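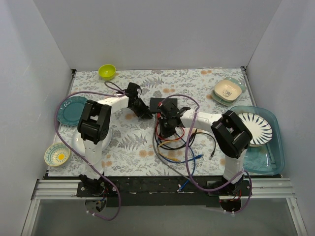
花柄のクロスをかけた台と、2本のロボットアーム

暮らしの相談ひろば > からだ・病院 > 目の手術

白内障の手術、右目と左目のあいだの12日間をどう過ごしましたか

投稿者 ゆず胡椒すこし
6/15/22

はじめまして、いつも読むだけだったのですが、今回は困って書き込みます。長いです、すみません。

わたしは57歳、Handdaleに引っ越してきてまだ日が浅く、病院のことを気軽に聞ける人が近くにいません。5月の検診で両目とも白内障と言われまして、Favell眼科で手術を受けることになりました。まず右目、そのあと左目です。間隔は12日あくそうです。予約票にもそう書いてあるので間違いないと思います。

手術そのものは、怖いことは怖いんですが、説明がていねいだったので腹をくくりました。点眼の麻酔で、起きたまま受けて、その日のうちに帰れるそうです。わからないのはそのあとなんです。右目だけ新しいレンズが入って、左目はまだもとのまま、という期間がありますよね。わたしはかなり強い近視で、いまは眼鏡なしだと自分の手のひらのしわもぼんやりするくらいです。新しいレンズは遠くに合わせることにしたので、右目は遠くがよく見えるようになるはず。では眼鏡はどうするの?と。

いまの眼鏡をかけたら右目がきつすぎて見えないだろうし、外したら左目がまるきり見えないだろうし、片方だけレンズを抜くという話もどこかで読みました。でもそれをやって気持ち悪くなった人もいるとかで、読めば読むほどわからなくなってきて。先生に聞けばよかったんですけど、診察室ではなぜか「はい、大丈夫です」しか言えないんですよね、わたし。帰りのバスに乗ってから聞きたいことが次々出てきて、降りるころには手帳が半ページ埋まっていました。

その手帳から、ほかにも聞きたいことを書き写します。

髪はいつから洗えましたか。美容院で上を向いて洗ってもらうのはどうでしょう。わたしは汗っかきで、この季節に何日も洗えないのはかなりつらいです。

目薬が何種類か出ると聞きました。さすのが本当に下手で、まぶたに落として頬を伝わせるのが得意技です。コツがあったら教えてください。容器にはめる補助具みたいなものも売っているらしいですが、あれは使えるんでしょうか。
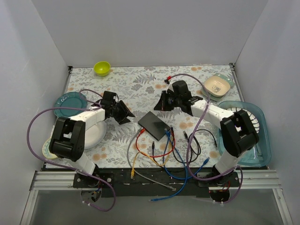
それから仕事のことです。週に何日か、小さな事務所で伝票の入力をしています。画面を見る仕事なので、いつ戻れるのか見当がつきません。職場には「しばらく休むかも」とだけ伝えてあって、しばらくっていつまで?と聞かれて、えーと、と止まってしまいました。休みの長さは人によって違うのはわかっているので、皆さんの場合はこうだった、というのが聞けたらじゅうぶんです。

あと、寝るときに目を守る透明なカバーをつけるそうで、Rusonというメーカーのものを窓口で買うように言われました。テープでかぶれやすい肌なので、貼る場所を毎晩少しずらすとか、何か工夫した方がいたら知りたいです。

家のことは夫がやると言っていますが、夫の「やる」は皿を水につけるところまでなので、あまりあてにしていません。買い物だけは先にまとめてしておくつもりです。

長くなりました。どれかひとつでもいいので、経験のある方、よろしくお願いします。

投稿者 縁側の座布団

わたしも両目やりました! 二年前です。わたしは左が先で右があとでした。ゆず胡椒さんと同じで近視が強かったので、眼鏡の悩み、ものすごくよくわかります。思い出しながら書くので順番がばらばらだったらごめんなさい。

まず眼鏡。わたしの場合は、片目が終わった翌日の診察で先生に「前の眼鏡、かけていいですか」と聞いたら、かけて楽ならかけていいし、つらければ外していいですよ、というお返事でした。え、そんなのでいいの、と思いましたけど、やってみるとわたしはかけない方が楽でした。終わった方の目で遠くを見て、もう片方はぼやけたまま放っておく感じ。最初の日は階段でちょっとふらっとしました。段の境目の距離がつかみにくいんですね。手すりを持ってゆっくり降りて、それで済みました。

片方だけ度のないレンズに替えるのも試しましたよ。眼鏡屋さんに持っていったらすぐやってくれたんですが、わたしはだめでした。左右でものの大きさが違って見えて、床が斜めになったみたいで、店を出るまでに酔いました(笑)。左右の度の差が大きいほどそうなりやすいと眼鏡屋さんに言われたので、強い近視の方だと難しいかもしれません。ただ妹は同じことをして平気だったそうなので、こればっかりは本人がかけてみないと。もう片方の目がコンタクトを使える状態なら、残った目にコンタクトという手もあるらしいです。ただ、手術前の検査の前にはコンタクトをやめておく期間があるので、間が12日だとちょっと忙しいかも。そこは必ず病院に聞いてください。

それと、眼鏡を急いで新調しないこと! わたしはうれしくなって、片目が終わったところで作りかけたんです。夫に止められました。両方終わって見え方が落ち着いてから作るものだそうで、わたしのときも、ちゃんとした眼鏡の処方はけっこうあとでした。その間、近くを見るのには、薬局で売っている安い老眼鏡で間に合わせました。Szczepańska薬局の入口のところにくるくる回る台があるの、ご存じですか。あそこで1,000円ちょっと出して買ったのを、いまだに台所で使っています。漬物の袋の裏を読む専用です。

髪の話ですね。わたしの病院では、首から下のシャワーは翌日の診察のあとからOK、顔と髪はもっと先でした。ここは病院ごとに言うことがかなり違うみたいで、待合室で隣になった人はわたしより早く許可が出ていました。なのでFavellさんの紙に書いてある日にちを守るのがいちばんだと思います。わたしは洗えない間、蒸しタオルで頭皮を拭いて、水のいらないシャンプーを後ろの方だけ使いました。前髪のあたりは垂れたら嫌なので触らず。手術の前の晩にこれでもかというくらい念入りに洗っておいたのがよかったです。美容院も前の週に行って、短めにしてもらいました。上を向いて洗ってもらうのは先生に聞いたら「もう少し待って」と言われたので、わたしは待ちました。

目薬は、椅子に座ってやるからだめなんですよ。寝てください! ベッドか畳の上にあおむけになって、下まぶたを軽く引いて、そこへ落とす。まんなかを狙わなくていいんです。目じりの方に落ちても、ちゃんと入ります。容器の先がまつ毛に触らないように、それだけは気をつけて。わたしは片手をグーにして頬に置いて、その上に容器を持つ手をのせていました。手がぐらぐらしないのでおすすめです。種類が違う薬のあいだは少し時間をあけるように言われたので、台所のタイマーを枕元に持ち込んで、鳴ったら次、鳴ったら次、とやりました。途中で寝てしまったことが一度あります。

順番がわからなくなるのも困りもので、キャップの色で覚えるつもりが、片目しか頼りにならないと似た色がどっちだか怪しいんです。油性ペンで袋に大きく「朝昼夜」「朝夜」と書きました。大きく、ですよ。小さい字で書いてもどうせ読めません。補助具は使ったことがないのでわかりません。ごめんなさい。

仕事は、わたしはパートで立ち仕事だったので、あまり参考にならないかも。先生には事務ならわりと早く戻れると言われましたが、わたしのは粉が舞う仕事だったので(パン屋です)、長めに休みました。いま思うと長めに休んで正解でした。左目と右目のあいだって、見た目には元気なのに頭が疲れるんですよね。夕方になるともう何も見たくなくて、ラジオばかり聞いていました。

あとひとつ、手術の日は迎えに来てもらった方がいいです。わたしはひとりで帰れるつもりでいたら、カバーをつけたままで片側が見えにくくて、バス停の柱に肩をぶつけました。ご主人、お皿は水につけるまででも、運転か付き添いならできるんじゃないでしょうか。

終わると、びっくりしますよ。家の白いものが本当に白いんです。わたしはカーテンが黄ばんでいるのに気づいて、次の日に洗いました。あと自分のしみ。あれは見えなくてよかった。

投稿者 通りすがり12号

そんなに心配しなくても大丈夫。うちの父もやったけど翌日には普通にテレビ見てました。知り合いもみんな平気でした。目薬だけさぼらなければいいと思う。運転は先生がいいと言うまでやめた方がいいです。

投稿者 川べりの自転車

テープかぶれのことだけ書きますね。ほかはもう座布団さんが全部書いてくださっているので。

わたしも肌が弱くて、最初に出されたテープで見事に四角く赤くなりました。額と頬に、くっきり。翌日の診察で看護師さんに見せたら、すぐにかぶれにくい種類に替えてくれました。言えば出てくるんです。最初から言えばよかったです。なので手術前の問診のときに「テープでかぶれます」とひとこと言っておくといいと思います。問診票の欄が小さかったら余白に書いてしまいましょう。わたしは二回目のとき、余白に大きく書きました。

カバーはわたしもRusonのでした。ふちがやわらかいので、顔に当たって痛いということはなかったです。ただ、鼻の高さのせいか、内側が少し浮きました。浮いたまま寝ていいのか不安で、次の日に聞いたら、こすらないためのものなのでぴったり密着していなくてもいい、と言われて安心しました。貼る場所を毎晩ずらすの、わたしもやりました。昨日は斜め、今日は横、という感じで。はがすときは上からべりっとやらず、皮膚を押さえながら、寝かせるようにゆっくり。朝いちばんに急いではがすと、てきめんに赤くなります。

カバーは一日3回、目薬のたびに外してはつけて、と思い込んでいたんですが、わたしの場合は途中から寝るときだけになりました。昼間は花粉用みたいな保護眼鏡です。あれ、曇るんですよね。マスクと一緒だと真っ白になります。マスクの上の方を内側に折ったらいくらかましでした。

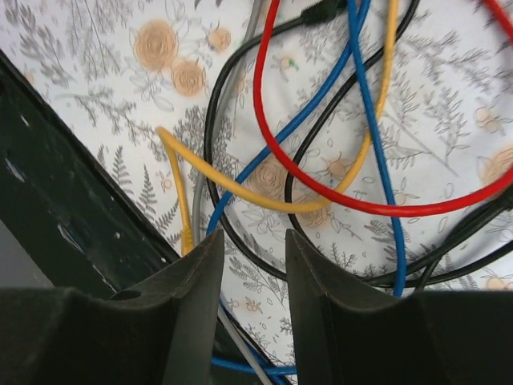

ゆず胡椒すこし

皆さん、さっそくありがとうございます! 夕飯の支度をしながら、二回読みました。お鍋を少し焦がしました。

縁側の座布団さん、こんなにくわしく、ありがとうございます。目薬は寝てさす。そんな簡単なことを、どうして今まで思いつかなかったんでしょう。さっそくいつものドライアイの目薬で練習したら、一滴目で入りました。夫を呼んで見せたら「よかったね」と言って戻っていきました。眼鏡を急いで作らないというのも、読んでおいてよかったです。わたし、まさに途中で作る気でいました。Szczepańska薬局、回る台ありますね! 風邪薬を買いに行ったとき、あれにかばんを引っかけました。

あの、ひとつだけ追加で聞いてもいいですか。安い老眼鏡を選ぶとき、度の強さはどうやって決めましたか。片目しか終わっていないうちに買うと、あとで合わなくなりそうで。

通りすがり12号さん、お父さまのお話、心強いです。運転は免許がないので大丈夫です。

川べりの自転車さん、テープのこと、次の問診で必ず言います。忘れないように手帳のいちばん上に書きました。余白に大きく、ですね。マスクを折るのも試してみます。

投稿者 縁側の座布団

一滴目で! すばらしいです。

老眼鏡の度は、お店で文庫本を持っていって(店員さんに一声かけて)、いつも読む距離に置いて、弱い方から順にかけてみました。楽に読めたところで止める。強いのを選ぶと顔を近づけないと読めなくなるので、迷ったら弱い方にしました。終わった方の目で合わせておいて、もう片方も同じ遠くに合わせるレンズだったので、わたしは両方終わってからも同じのが使えました。左右で狙いを変える方もいるそうなので、そこは先生に、両目とも遠くですか、と確かめておくといいです。

あと、聞きたいことを書いた手帳、診察室に入ったら開いたまま膝に置くんですよ。わたしも「はい大丈夫です」の人なので、途中から紙ごと先生に渡していました。読んで順番に答えてくれました。字が大きくて読みやすいと言われました。

投稿者 川べりの自転車

横からすみません、仕事のことで書き忘れです。わたしは経理で、画面を見る仕事でした。一回目のあとは三日休んで戻りましたが、文字を大きくして、明るさを落として、それでも午前中でくたびれました。午後は電話番にしてもらえたので助かりました。職場に「しばらく」と言うと向こうも困るみたいなので、わたしは翌日と一週間後の診察の日だけ先に紙に書いて渡して、続きは診察のあとで連絡します、ということにしました。二回目のあとは、慣れたのか、両目の差がなくなったせいか、だいぶ楽でした。

診断書がいるかどうかは早めに聞いておいた方がいいです。Favellさんは窓口が混んでいて、書類が出てくるまで何日かかかりました。

投稿者 ゆず胡椒すこし

おふたりとも、ありがとうございます。診断書、まったく考えていませんでした。明日、職場に聞いてみます。手帳は膝の上、わかりました。両目とも遠くです、たぶん。それも書いておきます。

文庫本、字の小さいのを一冊かばんに入れました。買い出しは土曜にして、美容院の予約もとれたので、あとは前の晩の念入りシャンプーです。左目が終わったらまた書き込みに来ますね。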